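Worard Kids' Pages
Robots and Rules: How Does a Robot Learn to Be Careful?

Written by Valeriano Zabala for readers from 8 to 12

Do you have rules at your school? Maybe you must not run in the hallway, or you must put the scissors back with the points closed. Robots have rules too. A robot does not know that an egg is weak or that a finger can be hurt. People have to think of these things before the robot starts its work, and then they write them down.

When many people agree on the same rules, we call it a standard. You use standards every day. The plug of your lamp fits in the wall of your kitchen and also in the wall of your grandmother's kitchen. The people who made the two walls never met, but they followed the same paper.

A very old rule for machines

In 1865 there was a law in Britain for the first big machines that drove on the road with steam. A person had to walk in front of the machine to warn everybody. The machine was allowed to go only very slowly, and in towns even slower than that. Today we would laugh at such a slow car, but the idea behind the law is still with us. When a machine is new and people are not used to it, it should go slow and somebody should watch it.

Rules for robots that hold things

At our workshop in Stodska we have 7 rules on the wall beside the door. My colleague Demetrio Pastor painted the letters himself, and he chose the colour green. I will tell you the ones which are most important for a robot hand.

Know where the stop button is. It must be easy to reach, and nothing may be hung over it. Before the robot moves, each person in the room points to the button. It feels a bit silly the first time.

Begin with the smallest squeeze. If you hold a potato chip, you do not press as hard as when you hold a hammer. A robot hand should also begin softly, and then add a little bit more until the thing does not slip.

Practise with things that are safe to drop. A picture card is good for this, or a sponge, or a small soft toy. A glass is not good. A card is thin and smooth, so it is harder to hold than you would think, but if it falls on the floor no one is hurt.

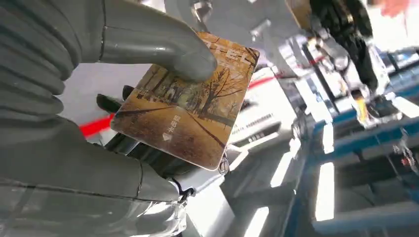
Keep your own hands outside. There is a line of tape on our floor, and when the robot has its power on, we stay behind it. If you want to fix something, you switch the robot off first and you wait until it stands still. Also if it is only a very small thing to fix. Also if you are in a hurry!

Write down what went wrong. In July our robot dropped the same card 91 times before lunch. Demetrio wrote every time in the notebook, with the place where the fingers were. In the afternoon he read his notes and found that most of the drops were near one corner, so he changed where the hand takes hold.

Who makes the rules?

Many different people sit together for it. Some of them build robots, some work next to robots, and some are doctors who know how the body gets hurt. They talk for a long time, and often they do not agree at first. When the text is finished, other people can read it and send their comments. After some years they look at it again, for robots change and the rules have to change too.

A standard can be quite boring to read, I must tell you. Many pages are only about the meaning of words, for example what is a "stop". Should the robot freeze in its place, or should it open its hand and let go? These are two different things, and if you are the one standing beside it, you want to know which one will happen.

Try it at home

Ask a friend or your parents to be the robot. The robot closes its eyes and does only what you say. Put a playing card on the table and write rules so the robot can pick it up without bending it. Then give your paper to another person and let them read it aloud to the robot. Did it work? If the card got bent, which rule was missing? Write the new rule under the old ones and try again.

Words to remember

Standard: rules that many people have agreed to follow.
Grip: the way a hand holds something.
Stop button: the button that makes the machine stop, usually red.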